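Kistside water utility to replace 3,142 meters, change billing cycle

April 2026

The Kistside water utility will replace every residential water meter in its service area and move all household accounts to monthly billing, according to a notice sent to customers with the latest statement. Installation starts in the Irkeck district and continues north along the main supply line.

The program covers 3,142 meters. Most are mechanical units that are read by hand twice a year, with estimated bills in between. The replacements are ultrasonic meters with no moving parts in the flow path. Each one sends a reading to the utility by radio once a day.

Konrad Kuster, who manages the distribution network, said the old meters tend to under-record at low flow as their internal parts wear. A bench test of 98 meters pulled from service in October found that the oldest group missed a measurable share of water at flow rates typical of a leaking toilet valve. Accuracy at normal household flow was within the permitted range for nearly all of them.

"The loss is small per house, but it lands in the same column as pipe leakage, and we can't tell the two apart," Kuster said. "With daily readings we can compare what enters a district with what is delivered in it."

The supply contract went to Koller, which will also provide the radio receivers. Grekis will carry out the installations. Neither the utility nor the contractors gave a price per unit. The work will be paid for from the capital reserve, and the notice states that no separate charge will be added to customer bills for the meter or its installation.

Work in each home is expected to take under an hour, with the water shut off for part of that time. Customers will receive a card with an appointment window and a number to call if the time does not suit. An adult must be present if the meter is inside the building. Where the meter sits in an outdoor pit, no one needs to be home.

The utility asks customers to clear the space in front of the meter and to check that the main shutoff valve turns. A valve that is seized or leaking will be replaced at no cost if it is on the street side of the meter. Valves on the house side remain the responsibility of the owner. After the new meter is in, customers should run a cold tap at full flow for several minutes to clear air and sediment from the line. A bathtub tap is preferred, as it has no aerator screen to clog.

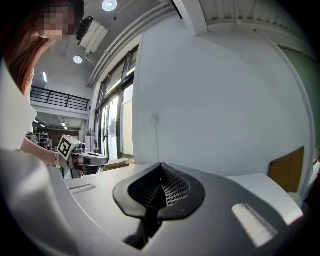 Billing changes

Monthly billing begins with the first full month after a meter is replaced. The last bill under the old system will be based on a final reading taken by the installer, who will leave a copy of the figure with the customer or in the mailbox. Any difference from earlier estimates will be credited or charged on that bill. Customers who owe more than their usual amount may spread the balance over two payments on request.

Rates per unit of water are unchanged. The fixed service charge, now billed twice a year, will be divided into equal monthly parts.

Flurina Oberholzer, who heads customer accounts, said a leak alert will be added once a district is fully converted. The system will flag any account with continuous flow over a set period and send a letter or text message. The alert will not shut off the water.

Customers who do not want a radio meter may apply for a unit with the transmitter disabled. Those meters will be read by hand, and a reading fee will apply. Notburga Berchtold, a Kistside resident who asked about the option at the utility's last public session, was told that the fee had not been set. Oberholzer said it would be published before the first appointments are made.

The utility expects to complete the program in 18 months. Areas with shared meters, mainly older apartment buildings, will be scheduled last and will need a separate survey of the pipework. Owners of those buildings will be contacted directly.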